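Inicio | Boletín | Taller | Archivo | Contacto

Usamos cookies propias para recordar sus preferencias. Aceptar | Configurar

MESAS CLARAS: MANTENIMIENTO DEL ACABADO

Con la entrada de noviembre revisamos los tableros de madera clara de la sala Huet. El barniz Urkley al agua, de brillo 70, lleva tres temporadas de uso y conserva la película continua, salvo en los cantos. En los tonos claros el desgaste se detecta mal de frente; conviene mirar el tablero a contraluz y buscar zonas mates.

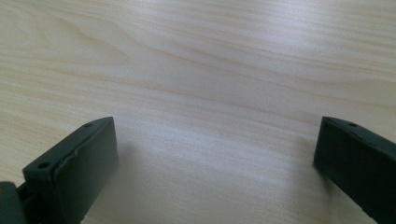

Para el repaso de los cantos se emplea abrasivo de grano 3000 con soporte de espuma, siempre en el sentido de la veta y sin presión. Donde la veta forma arcos, pasadas cortas. El polvo se retira con paño de microfibra apenas humedecido. No se admite amoniaco ni cera con silicona: impiden el anclaje de la mano siguiente.

El limpiador Plikico se pide al almacén Tronov con la referencia 3058. Dilución según etiqueta.

Comentarios (3)

mesa_y_banco: ¿Sirve para tableros aceitados?

Redacción: No, solo barnizados.

lijafina: En mi caso el 3000 deja algo de velo en los cantos. Cambié el disco y mejoró.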